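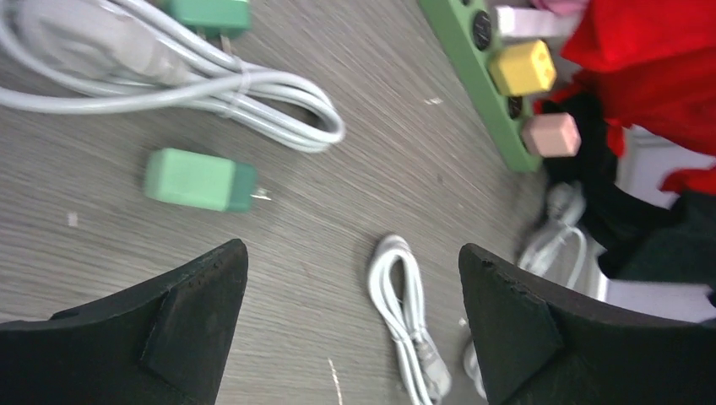
Gray wood-grain tabletop with a coiled white cable.

Home | Recipes | Basics | FAQ | Contact

Slow-Roasted Pork Shoulder: Frequently Asked Questions

What weight does the recipe assume?
A bone-in shoulder of 2270 grams (5 pounds). Boneless cuts of the same weight cook faster. Start checking them an hour early.

What oven temperature should I use?
275 degrees F, middle rack, no convection. With convection on, set the oven to 250.

How long does it take?
Roughly 520 minutes from a cold start at the weight given. Go by internal temperature. The meat pulls apart easily at 200 to 203 degrees.

How much salt goes in the rub?
54 grams of kosher salt for the full shoulder. Weigh it. Brands differ in density, so cup measures are not given. For fine table salt use the same weight.

Can the rub go on the night before?
Yes. Leave the meat uncovered in the refrigerator. Add the sugar just before roasting.

The temperature stopped rising at 160. Is the oven faulty?
Probably not. Moisture leaving the surface cools the meat and the reading can hold for two hours or more. Wrap tightly in foil to shorten this. The crust will be softer.

How long should it rest?
75 minutes, wrapped, on the counter. Pour off the juices first and skim the fat.

Can I freeze the leftovers?
Yes, up to three months. Pack the pulled meat flat in bags with a few spoonfuls of juice. Thaw in the refrigerator and reheat covered at 300 degrees to 165 internal.

Comments (3)

Aline: Used the table salt figure by weight and it came out fine. Next time less sugar, the bottom got dark.

Seol: Does the time change for two shoulders in one pan?
Reply from Tuvville Kitchen: Slightly, if they are not touching. Use two pans if you have them.

Aline: Mine sat at 158 all afternoon. Foil fixed it.

Tuvville Kitchen, Flallport | Contact us | Copyright Tuvville Kitchen | Back to top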